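Food Scraps at the Curb: Second Progress Report to the Jostness Fund

27th April
By Ingeborg Rüegg

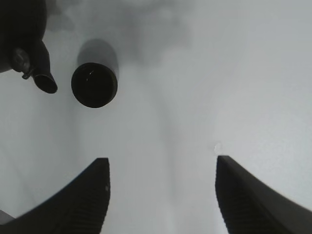
Black against off-white.

You asked for a report on what the Skomovthorpe food scraps pilot has done with its second payment. You also asked, in the cover note to the last one, for a shorter document with fewer charts. There are no charts in this one. I took out the participation chart in particular, for reasons I get into below.

Where we are

The pilot covers 908 households on the east side of town. Each was given a kitchen pail, a lidded bin for the curb and a sign-up card for Tipoki, the reminder service that texts people the night before pickup. Collections are weekly. The scraps go by truck to the composting yard at Tedcombe, and the yard weighs the load when it arrives.

Trucks have gone out every week except one in March, when the lift on the back failed and we had no spare. Bins sat out for an extra two days before the hauler sent a borrowed truck. We had complaints about the smell and about raccoons, and a few people took their bins in and have not put them out again. I don't know whether they will.

The first report said the pilot was "on track." I would take that back. The pickups are on track. Whether the pilot is showing what we said it would show is a separate matter, and I think the first report let one stand in for the other.

What the weights tell us

Tedcombe's scale tickets are the only numbers in this project that I trust without much argument, and even those need care. The loads went up through the first weeks, dropped when the weather turned cold, and have come back since. It would be easy to call that growth. People throw out more heavy, wet stuff after the holidays, and some residents have been putting yard clippings in the bins, which they were told not to do. A wet bag of grass weighs a good deal more than a week of coffee grounds.

The yard does not sort the loads before weighing them, so there is no way to go back and pull the clippings out of the totals. From May on the drivers will mark on their sheets any bin that has clippings in it. That gives us a rough idea and no more. Drivers are in a hurry, and I would not bet much on a box that gets ticked in the rain at six in the morning.

Then there is the question the grant was really about, how much food is being kept out of the landfill. For that we need the weight of the regular trash on the same streets, before and after. We have the "after." The "before" comes from a route that was redrawn the previous summer and takes in several blocks that are not in the pilot. I have asked the hauler for the old route sheets three times. What they sent last was a summary page with no street names on it.

Until that is fixed, please do not quote a landfill figure from this project. The one on the town website came from a draft and I have asked for it to be taken down.

The text reminders

Tipoki sent 2779 messages on our account in the period. Their monthly summary calls these "engagements." A text that lands on a phone is not an engagement in any sense I recognize. We can't tell how many were read, and the service has no way of knowing whether a bin went out afterward.

Their sales material says reminders raise set-out rates. That may be so. Our own setup can't test it, as the people who signed up for texts are the same people who filled in a card and mailed it back, and they were always going to be the keen ones. Comparing them with everyone else tells us that keen people are keen.

Anitha Nadar suggested a better way in February and I should have listened sooner. Her plan is to switch the reminders off for half of the signed-up addresses for two months, picked by drawing lots, and watch what happens at the curb. It costs nothing. It will annoy some residents, and we will write to them first. Tipoki's account manager was not happy about it and offered us a free upgrade to the next plan up, which I turned down.

If the two halves look alike at the end, I will recommend dropping the service and putting the money into replacement bin liners, the thing residents ask for the most.

The survey

We mailed 300 survey forms in March. The replies were warm. People like the pail, they like the drivers, and most say they would be sorry to see the pilot end. I'm glad of that, and I don't think it should carry much weight with you. Those who wrote back were mostly those who take part, and the form itself (I wrote it, so this is on me) opened with a paragraph about how important composting is. Anyone who read that and still answered "I can't be bothered" deserves credit for nerve.

A few written comments were more useful than the scores:

"The pail is fine but the lid snaps off when you wash it."

"I live alone and fill it in three weeks, so why is the truck coming every week?"

"My landlord took the bin."

The last one came up more than once. There are two rental buildings in the pilot area where the curb bins were moved into a locked storage room, apparently because they were blocking a gate. The tenants are still counted as pilot households. We have written to the owner and had no reply. I plan to go over there in person next week.

The question about weekly pickup is a fair one. Weekly trucks are the biggest cost we have. The original proposal said that anything less would lead to smells and people giving up, but I have looked for where that claim came from and found only other proposals saying the same thing. Summer would be a bad time to try a longer gap. October might do.

Participation

The first report gave participation as the share of households that had put out a bin at least once. I think that measure should be retired. A house that set out one bin on day one and never again counts the same as a house that does it every week, and the number can only go up. It made a very nice chart.

What I would like to report from here on is plain: on a given pickup day, how many of the pilot homes had a bin out. The drivers can do that with a clicker. It will produce a lower number than the one you are used to seeing, and I would ask you to warn your board of that before the next meeting so it isn't read as a collapse.

Money

Spending is under budget, mostly because the outreach job was vacant for part of the period. I don't consider that a saving. The door-to-door visits that job was meant to cover have not been made, and those visits were the only part of the plan aimed at people who had not already signed up.

The truck failure did not cost the grant anything. The hauler has agreed that it was theirs to deal with. Tedcombe has told us its gate fee will go up in the fall, but has not said by how much. I have left that line blank in the attached sheet. Putting in a guess would only give it a look of certainty it hasn't earned.

We would like to move part of the unspent outreach money into the liner budget, and need your okay in writing for that.

What is planned before the next report

The reminder test starts once the letters have gone out. The new curb count starts the first pickup of May. Anitha will keep after the hauler for the route sheets, on the theory that a new voice may help. The outreach job has been advertised again with the hours changed to evenings and Saturdays, when people are home.

I have been asked whether the pilot should be widened to the west side of town. My answer for now is no. We would be doubling the cost of something we can't yet say works, on streets with more rental buildings and narrower curbs, and with a hauler who has no spare truck. Ask me again when there is a "before" figure to set next to the "after."

There is also the compost itself. Residents were promised free bags of it in the spring, and several have called to ask where it is. The Tedcombe yard says the first batch failed its screening for bits of plastic and has been sent back through. They have given no new date. We are telling callers exactly that, and the line on the sign-up card about free compost has been removed from the new print run.

Attached: spending sheet, copies of scale tickets, survey form with comments typed up, draft letter to residents on the reminder test.

Last updated by A. Nadar, version 2

Contact: Food Scraps Pilot Office, Skomovthorpe Town Hall | © Skomovthorpe Public Works | Back to top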